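In defence of the long warranty card

I bought a kettle last month and the whole manual was a square of paper with a web address on it. I typed the address in. It took me to a page that wanted my email, then my postcode, then my birthday (my birthday, for a kettle!), and after all that it showed me a video with no sound of a hand pressing a button. 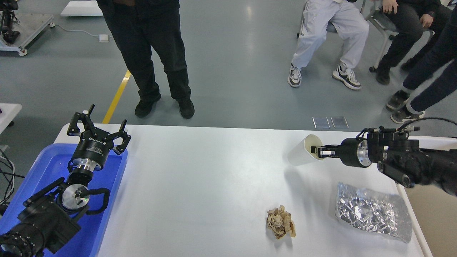

So I've been thinking about manuals, proper ones, the stapled kind that lived in the second drawer down with the takeaway menus and the dead batteries. My mum kept every one she was ever given. When she moved into the unit at Tanabe I got the job of sorting them, and I sat on her kitchen floor for most of an afternoon reading about a Likska sewing machine she'd sold before I finished high school. It was terrific reading. There was a page on tension with four little drawings of stitches, three bad and one good, and under each bad one it told you what you'd done. It didn't scold. It just said, more or less, you've threaded the top too tight, love, go back a step.

Somebody wrote that. Somebody sat with the machine and got it wrong on purpose until they knew all the ways a tired person at a kitchen table could get it wrong, and then they put them in order. I reckon that's a real trade and we've let it go for the price of some paper.

My neighbour Akihiko Hosoda used to do it for a living. He spent years writing instructions for Atden, who made pumps, and he told me his rule was that every sentence had to survive being read by someone crouched in a paddock with a torch in their mouth. He'd go out and try it, too - torch, mud, the lot. His longest manual ran to 400 pages and he's still cranky about a mistake on page 101, where a valve gets turned the wrong way. I asked if anyone had ever complained. One farmer had, by letter, and Akihiko wrote back to him by hand, and they sent each other Christmas cards for years.

Now, I can hear my kids on this one. Mum, you just look it up. And sure, I do look it up. I looked up how to descale the kettle and got a bloke talking for 20 minutes, the first six of them about his channel, and his kettle was a different colour and had the switch on the other side. Then I read the comments, where one person said vinegar and another said never vinegar, and a third was selling something. I used vinegar. I have no idea if I was meant to.

What bugs me is that looking it up only works if you know what you're looking for. The old booklets let you wander. You'd open one to find out about the fuse and come away knowing you could defrost a chook on the bottom shelf, or that there was a second filter you'd never once cleaned in nine years (sorry, dishwasher). I've never stumbled across anything useful in a search box. It hands me what I typed, and what I typed is usually "kettle funny smell".

There's an argument about waste, and I do take it seriously. Plenty of those booklets went straight in the recycling, half of them in languages the household couldn't read. Fine. Print fewer, print them smaller, let me tick a box at the checkout and pay a dollar for one. I'd pay two! But the companies didn't drop the booklet and then spend the money on a cracking good website. They dropped the booklet and spent the money on asking for my birthday.

And the website goes. My washing machine is an Ustarer, bought new, still going strong, and the address printed inside the lid now leads to a page about holiday rentals. Mum's sewing machine booklet would still work tomorrow if you had the machine.

I kept it, by the way. I kept a whole shoebox of them, even though I own almost none of the appliances. My daughter found the box when she was after a screwdriver and asked what on earth I wanted with the instructions for an electric frypan. I told her to read the bit about pikelets. She was in there for half an hour, and we had pikelets for tea.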